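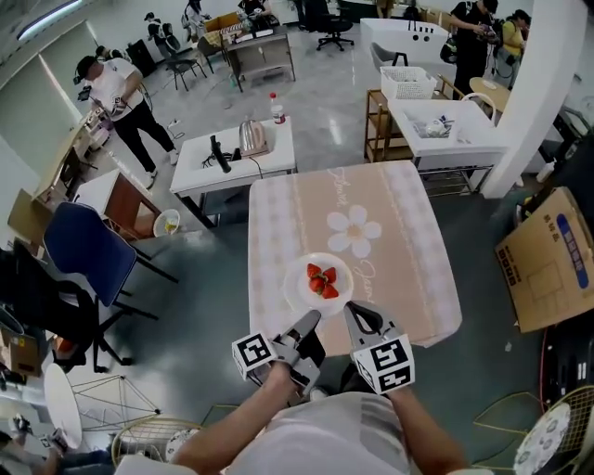 The throw-in is the only moment when my whole team stands still and waits for somebody to have an idea, Abla Qudah told us after the February training, and she asked if we could measure how bad it is. We had planned to write our project on penalty kicks. After this conversation we changed the topic, and our supervisor accepted the change one week later.

Throw-ins in amateur football: who keeps the ball?

Project report, Sports Studies, second year
Submitted Wednesday, March 30, 2022

1. Introduction

In a football match there are many throw-ins, but in amateur clubs they are seldom trained. Coaches work on corners and free kicks, where a goal can come directly. A throw-in looks like a small thing. The player picks up the ball, looks for a teammate, and throws. But if the ball is lost at once, the opponent can attack while several players are still close to the sideline, and the middle of the field is open.

Our question was simple: how often does the throwing team still have the ball a few seconds after the throw, and what makes the difference? We looked at three things: the zone of the field, the time taken before the throw, and the movement of the receiving players.

2. The teams

We followed Nemora, an amateur women's team which trains in Balum and is coached by Abla Qudah. We studied 2 home matches, the first against Masri and the second against Ukness. Masri press high and try to win the ball in the opponent's half. Ukness wait deeper and leave the back players free. This was lucky for us, as the two matches were very different, although we did not choose them for this reason. They were simply the matches that fell inside our project time.

We counted the throw-ins of both teams, not only of Nemora. There were 65 in the match against Masri and 55 in the match against Ukness.

3. Method

Each match was filmed from the upper row of the stand. From the recordings we cut one clip for every throw-in. A clip starts when the ball crosses the line and lasts thirty seconds. One clip is shorter, because the referee ended the first match soon after the throw. All clips together give 3,586 seconds of video.

Two of us watched all the clips separately and filled in the same form. We wrote down:

the zone (own third, middle third, attacking third)
the time until the throw, in three groups: quick, normal, slow
the direction of the throw (back, square, forward)
if a receiving player made a clear run before the throw
if the throwing team had the ball seven seconds after the throw

We called a throw "quick" when it was taken in less than five seconds, and "slow" when it took more than fifteen. A throw counted as "kept" also when the team won a free kick or a new throw-in inside the seven seconds. We discussed this rule for a long time. A new throw-in means that nothing was lost, but also not much was gained. In the end we left it as kept.

When our forms did not agree, we watched the clip again together. Most disagreements were about the run of the receiving player. It is hard to say when a few steps become a "clear run". We decided that the player must change direction or pass behind a defender. With this definition we agreed much more often.

4. Results

4.1 Zone

In both matches the throws from the middle third were kept most often. The own third was the most difficult zone against Masri. Nemora's full-back had usually three opponents near her and threw the ball long down the line, where it was a fight in the air. Against Ukness the same full-back could throw back to the center-back without pressure, and these balls were almost never lost.

In the attacking third we saw no clear difference between the two matches. Both teams lost many balls there, but a ball lost near the opponent's corner flag is less dangerous.

4.2 Time before the throw

Quick throws were kept more often than slow ones. This was true for all three teams. The slow throws have a typical pattern: the nearest player takes the ball, finds no solution, and leaves it for the full-back, who has to come from behind. In this time every receiver is marked. We found this pattern again and again in the second half of the Masri match, when Nemora were leading and perhaps were not in a hurry. So we must be careful here. A slow throw can also be a tactical choice, and our form had no field for the score.

4.3 Direction and movement

Throws backward were the safest, forward throws the least safe. This was expected. More interesting for us was the movement. When a player made a clear run before the throw, the ball was kept more often even if she did not receive it herself — her run pulled a defender away and somebody else became free. In many of the lost throws, all the receivers stood still with an opponent behind them and asked for the ball to the feet.

5. Discussion

Our results agree with what the coach felt from the sideline. The problem of Nemora is less the throwing technique than the waiting. We counted very few foul throws, and all were in the Ukness match, by the visiting team.

We showed six clips to the players before a training session. They recognized the situations at once, and the full-back asked why everybody runs away from her when she has the ball in her hands, which started a useful discussion. The coach then tried a small game on half of the field where each restart must be taken in less than five seconds. We saw this exercise one time only, so we can not say if it changes something in matches.

6. Limits of the project

The material is small, and one team appears in both matches. The seven-second limit was our own choice. The wind was strong in the match against Ukness and could have influenced the long throws. From the stand the near sideline was partly hidden by the substitutes' bench, and for some throws we had to guess where the feet of the thrower were. These throws we kept in the count, but we did not judge the technique.

If another group continues this work, we recommend adding the score and the minute to the form, and filming also away matches. The form and the coding rules are in the appendix. The clips stay with the club, as we agreed with the players, and can be watched there on request.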